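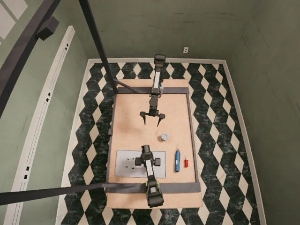 Render: Wivaris sim, overhead view, screw-sorting table

Thursday, back from the open day at Hala

Writing this up before I forget half of it. Got there a bit after 9 and the coffee was already gone, so I went straight to the Wivaris corner and stayed most of the morning!

They had the two-arm table running in simulation on a big monitor, with the arms facing each other over the work surface. The task is small-parts handling: tiny black screws on a flat gray tray, a blue electric screwdriver and a little red hand one off to the side. I like that they gave it a whole room, with scuffed green walls and that loud diamond floor (I want that floor). The guy at the desk said they swap the walls and floors between runs so the policy can't get lazy about the background. We've been using plain gray for everything at Kwan and I think we're paying for it.

Numbers I scribbled on the back of my badge: 3794 episodes in the training set, some 100 of them done by hand by an operator, the rest generated. Each policy gets 5 tries per layout before they log it. I asked how they score a dropped screw and got two different answers from two people, so I still don't know.

The screws are the bit that bugs me. At that size our contact settings would have them jittering off the tray. They said they went to a much smaller timestep only when a finger is close to a part, and left the rest of the sim alone. Worth stealing. I watched 3 full runs and the pickup was good in two - the other one pushed a screw along the tray until the time ran out.

Fonden had the next stand over with a palletizer, very loud, big crowd. Skipped it.

To do here:
- try the variable timestep on our M3 bolt setup
- random wall and floor textures, even a handful
- ask Wivaris if they'll share the tray model
- check our overhead view, ours sits a lot lower and the wrists hide the parts

Parking was five bucks, receipt is in the drawer.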